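Trellico Forum > Shop Floor and Lab Practice > Rules, Signs and Checklists

Thread: How close can a person sit while the arm is live?

kettlepoint
6 Nov 2022
So I've been handed the job of rewriting our house rules for the arm cell, and I'd love some opinions before I send anything upstairs. The current sheet is one page, and the only line in it about people is "keep clear during operation." Keep clear of what? How far? When does operation start? We run pick and place with small stuff, a steel cup and some little orange pieces, and the operator has always had a chair right by the base. I want to keep the chair but write down what's allowed from it. 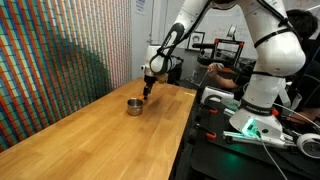 Reading time: 3 min

My draft goes like this. If the base light is green, treat the arm as able to move, even if it's been hanging there doing nothing while you drank a whole coffee. One person is the operator, and that person says "moving" out loud before a run. Hands stay off the wood table from that word until they say "stopped." Speed cap for anything new is 10 percent, and you do three clean runs before you raise it. The tape on the table gets its own line too, because half of us read it as a limit and the other half think it's just a place to line things up!

What am I missing? Tear it up, please.

vergara_nights
I like the spoken words. We did that at my old job and it felt silly for a week and then it was just how you worked. My gripe is the green light. You're asking people to learn a color from one brand of arm, and the day you get a second brand the rule is wrong. Put the meaning on the sheet in words, next to a table of which arm shows what.

Also, 10 percent of what? I've seen a sheet that said 10 percent and everybody had a different maximum in their config. Write it in millimeters per second. We used 40 for first runs and 200 once it was proven, and those are our numbers for our tools, so please don't copy them off a forum.

Leandro Orellana
I'm going to be the grump. Take the chair out. I ran the cell at Colldale for years and the seat next to the base is the thing I'd change first. A sitting person can't step back. They can roll, maybe, if nothing's behind the wheels, and there's always something behind the wheels. Your spoken words are fine but they depend on a tired person at four in the afternoon remembering to say them.

kettlepoint
Okay, fair, but some of our work really does need somebody close in, watching how the tip lines up. From across the room you can't tell if it's over the cup or a hair to one side. I'd love to hear how other people do that part. 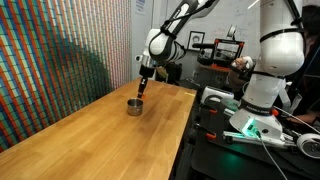 Leandro Orellana
My rule for close work has two halves: where your body is, and where your hands are. People write the first and forget the second. Look at yours, the gripper tip is pointing straight down at the cup, and over on the right there's a forearm and hand reaching in low by the base of the big arm. I have no idea what was commanded at that moment, so I'm not calling it a violation. Your draft wouldn't call it one either, though! It only says hands off the wood table, and that hand is by the black bench. So write the zone as everything the links can sweep, elbow included, and draw it on the floor and on the bench. People watch the fingers. The elbow is what gets you.

kettlepoint
Ouch. Yes. I wrote the whole thing thinking about the tabletop. Changing "the wood table" to "anywhere the arm can reach" tonight.

mudlark721
Disagreeing with Leandro a little. If the zone is everything it can reach, then in a small room the zone is the room, and everyone ignores it by Tuesday. I'd do two levels. Inner zone, no hands at all while it's live. Outer zone, you can be there if you're the operator and the stop button is in your hand. In your hand, I mean it, a stop button on the bench behind you doesn't count for anything.

And use the camera! If you've got one at the wrist you can check a lot of the alignment from a screen and leave the leaning in for when you're stopped.

kettlepoint
We do have one, and I hadn't thought of it as a safety thing at all, more of a nice extra. I went and looked at what we get from it with the pot.

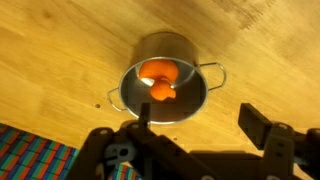 So that could be its own line: check from the screen first, and only go in close if the screen doesn't answer the question. You still lose depth, and the gripper blocks part of the view, so I don't want to write "always." But it would cut the leaning in by a lot, I think.

I'm also adding a rule for what's inside the container. Last July someone reached in to fish a piece out between runs and had to be shouted at. New wording is "stop, say stopped, then reach," in that order, with no exceptions for quick ones.

vergara_nights
Good. Make it the biggest print on the page.

Leandro Orellana
I still say lose the chair, but two levels is better than what we had. If you go with mudlark's version, put a name on who holds the stop, per shift, on the whiteboard. "The operator" turns into three people pretty fast.

fernhollow
Lurker here, we're on a Kemoter cell so a different animal, but could you post the sheet when it's finished? Ours says "use common sense" and I'd like to replace it.

kettlepoint
Will do. Version two goes up to my boss this week, chair included, sorry Leandro. I'll paste whatever survives.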